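Drultthorpe 共享工坊通讯 | 四月

自制夹爪进展:指垫换了三轮,终于能拿碗了

工坊里做手持夹爪的这几个人,上个月没怎么出声,一直在磨手指头。进展不大,但总算有东西可以写。先说结论:碗可以夹,叠着的碗勉强,带把手的东西还在想办法。细节往下看,赶时间的直接跳到最后的借用安排。 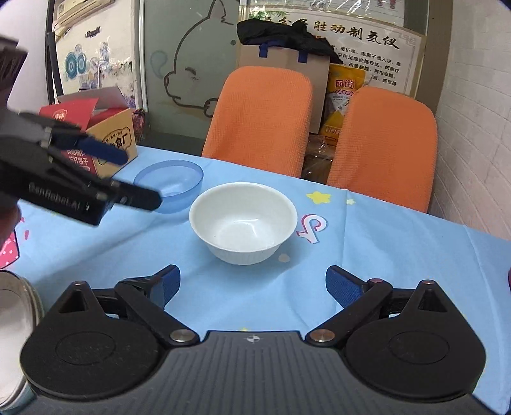 阅读时间:9分钟

先补一下背景,给新来的会员。我们这个小组叫 Saragih,名字是 Anisa Pangaribuan 起的,问过她什么意思,她说好听。目标从去年到现在没变过:自己做一对能用手拿着操作的夹爪,左右手各一把,先用人手去试各种动作,试明白了再往桌面机械臂上装。机械臂那头叫 Flinura,是 Yaryna Hordiienko 在自己家里做的,目前只有底座和两节大臂,第三节的轴承座打印了几次都偏,这个后面单说。

为什么先拿手试?省事。人手拿着夹,手腕怎么转、从哪个方向进、手指张多大,自己马上有感觉。直接上机械臂的话,光调一个进入角度就能耗掉一晚上。去年冬天我们就是这么耗的,耗完大家都不想来了。

桌上的东西都是家里常见的,碗、盆、壶。有人问为什么不用标准方块。方块早就夹过了,夹方块谁都会,夹完也学不到什么。碗难在口沿是弧的,壁又薄,两个指垫一内一外,稍微歪一点就变成点接触,一提就转。外壁带竖纹的碗又是另一回事,纹路会把软垫顶起来,实际贴上去的面积比看着小很多。

指垫这块,过程记一下,免得以后有人重走一遍。

第一轮,TPU 直接打印,平面,没有纹路。硬度选高了,夹陶瓷滑,夹塑料也滑,夹纸盒倒是很稳。Retno Entili 拿去夹了一下午纸盒,说挺好的,被大家赶回来了。

第二轮,硅胶翻模。软是软了,粘性也够,问题是和骨架粘不牢,夹到第26次左右两边的边角都开始翘。换过两种胶,一种不粘,一种太粘,把骨架表面都扯毛了。模具本身也做得不好,分型线正好落在指尖上,修边修到手酸。

第三轮还是打印,换软料,表面加了纹理,背后开一道燕尾槽直接卡进骨架,不用胶。目前试下来最省心,坏了一推就下来,换新的十几秒。纹理深度试了几档,太深的夹薄口沿会卡在沟里,松开的时候碗会被带一下。现在用的是浅的那档。文件在工坊共享盘里,文件夹名是 finger_pad_v3_真的最终版,别用旁边那个不带“真的”的。

连杆部分改动少一些。三角板还是老尺寸,销子换成了金属的,塑料销子磨得太快,晃。换完之后两边手指的同步好了很多,以前总有一边先到,碗还没夹住就先被推走了。预紧量大家手感不一样,Retno 喜欢紧的,我喜欢松一点,暂时没有定论,先按紧的做,拧松总比拧紧容易。

再说两只手配合。这个月主要在练这个。一只手先固定,另一只手去夹,听着简单,实际做起来两把夹爪很容易打架,壳子比手宽太多,靠近的时候先撞的总是外侧的壳。我们后来定了个土规矩:主手从正面进,辅手从侧面进,辅手不过中线。定了规矩之后撞得少了,但遇到叠在一起的容器,辅手还是得往里伸,这时候就看各人手感。

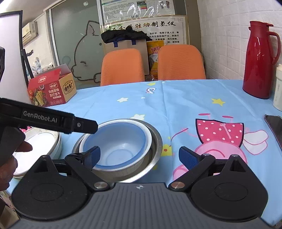
叠放为什么麻烦,多说两句。里面那只和外面那只的口沿离得近,指垫有厚度,外侧那片塞不进缝里就只能压在外面那只的沿上,结果一夹夹起来两个。Bianka Csonka 提的办法是先拨后夹,用单边手指把里面的往一侧推,让另一侧露出缝来再进。试了,有用,但对手指刚度要求高,软的那版骨架一推就弯。所以骨架又加厚了,前端厚度不变,根部加。加完重了一点,拿久了手腕会酸,正在想办法从别处减回来。外壳上那些筋大概可以去掉一些,先不敢动,怕散热和强度一起出问题。

带把手的东西下个月再弄。重心高,手柄又是弯的,夹手柄会转,夹壶身又嫌粗,手指张到最大也就刚够。Consuelo Escobedo 建议做一对加长手指专门对付大件,图已经画了一半。她的意思是做成快换,和现在的指垫共用一个卡槽。听着合理,卡槽受不受得住力臂变长是另一个问题,得先算再打。大家别急着打,上次急着打浪费掉半卷料的事还没过去多久。

Flinura 那头。Yaryna 的第三节轴承座,问题找到了,不是机器的事,是切片的时候孔径补偿重复加了两遍,自己补一遍软件又补一遍。改完一次就对了。她现在在走线,线从关节中间穿,弯折半径有点紧,准备换更软的线。等第三节装好,就可以把手上这套夹爪的前端整个移过去,接口已经按同一个孔位做了,四颗螺丝。理想情况五月能动起来,不理想的话就再说。

控制部分没什么新的。还是那块旧板子,还是偶尔上电不认,重新插拔就好。Retno 怀疑是排针虚焊,补过一次焊,好了两个星期又犯。这个谁有经验来看一眼,请喝奶茶。

花费。上个月料加五金一共54块,销子占了一大半,小东西买散的是真的贵。从立项到现在累计2,750,包括机械臂那边的电机。电机是大头,后面应该不会再有这种大件了。明细贴在料架侧面,对数字有疑问的直接在上面写,别发群里,群里刷太快我看不到。

还有几件零碎的:

软料受潮很厉害,用完一定放回干燥箱。上次有人放在打印机顶上过夜,第二天打出来全是拉丝,一整盘指垫报废。不追究是谁,下次注意。

指垫备件放在 Givby 那个抽屉柜的第二层,左边是成品,右边是试验件。试验件别拿去正式用,有几片硬度是混着打的,手摸不出来。

夹爪收纳的时候手指要张开放,不要合拢。合着放软垫会压出印子,过几天回不来。

六角扳手少了一把2.5的,谁顺手揣走了请还回来,没它销子装不了。

借用安排:两把夹爪晚上七点以后都可以借,在工坊里用,不带出去。要带回家试的先跟 Anisa 说一声,她那里有登记本。第一次用的找人带一下,主要是讲怎么看预紧,五分钟的事。登记本上请写清楚夹了什么、夹没夹住、用的哪一版指垫。之前收回来的25条记录里面有好多只写了“还行”,还行是什么意思啊,没法用。写“塑料碗,口沿,提起来转了”这种就可以,不用长。

想试的动作清单也在征集。目前有人提了拧瓶盖、翻页、叠毛巾。拧瓶盖大概率做不了,手指没有旋转的自由度,得靠整个手腕转,转半圈就得松开重来,两只手配合也许行,想挑战的可以来。翻页我觉得有戏,纹理浅的那版指垫搓纸还挺顺。叠毛巾先放一放。

下期会写加长手指和 Flinura 第三节,如果到时候已经装好的话。照片和文件都照旧放共享盘,命名请带上版本号,求求了。

错别字先不改了,赶着去关打印机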